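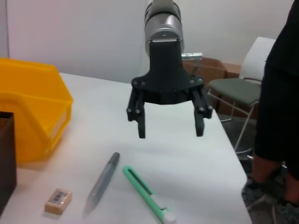 About Sisier

Sisier is a language school for working adults. We teach Mandarin, Spanish and English in the evening, plus one Saturday class for people who can't make it during the week.

Dehua Zhong started the school with 4 students in a room above a print shop. She taught every class herself for the first two years. We now have 100 students a term and our own floor in the Drarach Building, next to the bus station.

How we teach

Classes have no more than 8 people. Each one runs for ninety minutes with a short break. You get a workbook at the first class and it is included in the fee. Homework is optional but most people do it.

New students take a short speaking test before we place them. If the level turns out to be wrong, you can move in the first three weeks at no charge.

Our teachers

Zihan Yan runs the Mandarin program and writes most of the workbooks. All of our teachers have taught adults before coming to us.

Library

Our lending library has 4000 books, many of them graded readers. Students can borrow three at a time.

Visiting

The office opens at 3 p.m. on weekdays. The next term starts in April and sign-up is at the front desk or by phone. Parking is behind the building, entrance on the side street.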